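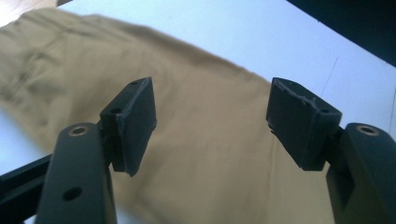 ## Mending table — what's on, what's changed

Quick one, I'm writing this between the school run and a dentist so forgive the state of it.

The December mending table went ahead at Bresturow hall in spite of the boiler. Coats on all afternoon. Fan heater by the door, tripped the sockets twice, so please nobody bring a second one. Kyung-hwa Yoon has rung about the boiler again and been told January. We'll see.

Mostly hems, as ever. Trousers bought long and worn with the backs trodden through. If that's you — don't cut anything before you come. Wash them first, hot as the label allows, because cotton shrinks and a hem done on unwashed cotton ends up round your shins. Then bring the shoes you'll wear with them. The actual shoes. Slippers no good, you stand differently.

Thread: we're out of beige and nearly out of navy. Burnelano have put theirs up again so Soledad Villalba is trying the Andreadis stall on the market, which does odd cones for next to nothing if you get there early. Odd cones are fine for tacking. Not for jeans, they snap.

Zips. We will do zips in skirts and cushion covers. We won't do coat zips any more, sorry, the last one took three of us and two broken needles and it still catches at the collar. Dimitz on the high street does them properly and will quote before starting.
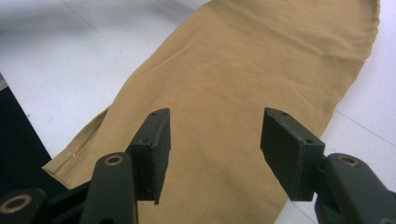 Also can whoever took the good shears home by mistake bring them back, orange ribbon on the handle, no questions. They're for cloth only and if they've been used on wrapping paper I would rather not know.

The tin. £57 in it after paying for the hall, so that's a new iron board cover and a box of needles, and whatever is left goes towards tea. Thank you to everyone who put in. Still no charge for mending and there wont be, but the kettle doesn't fill itself.

Swap rail is going up again in the new year. Clean things only, on a hanger if you have one. Children's coats and school trousers go fastest so those please, less so the evening wear — we have had the same purple velvet jacket since the summer and it's getting a bit sad. Free to anyone who can get it through the door.

### Patching knees

**Ah-rin Maeng**
*Mending table organiser*

Lots of people asked me for this so here's the short version. Patch goes on the inside. Cut it bigger than you think, well past the thin bit, because the thin bit is always wider than the hole. Hold the knee up to a window, you'll see where the cloth has gone. Round the corners off, square ones lift in the wash.

Pin it with the leg slightly bent over something, a rolled towel does. Flat on the table and it'll pull when you sit down. Tack, take the pins out, then little running stitches in rows, not too tight. Matching thread if you want it hidden. Refilwe Naidoo does hers in red and they look lovely so suit yourself.
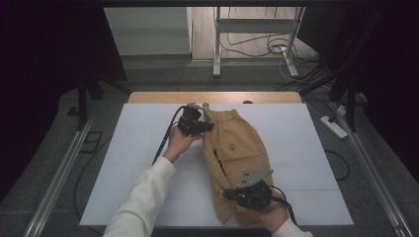

**Na-rae Ko**
*Newsletter editor*

Right, last bits. The hall is locked over the holidays, so anything left behind stays behind till we reopen. There's a carrier bag of finished things under the coat hooks with names pinned on, have a look if you're missing something. Small grey cardigan, no name, new elbows, very much wants collecting.

Next date isn't fixed yet, waiting on the hall diary. It'll go on the noticeboard and in here. Items for the next issue to me by email or on paper through the hall letterbox, and please put your name on it, I had a very nice peice about darning socks last time and no idea who to thank.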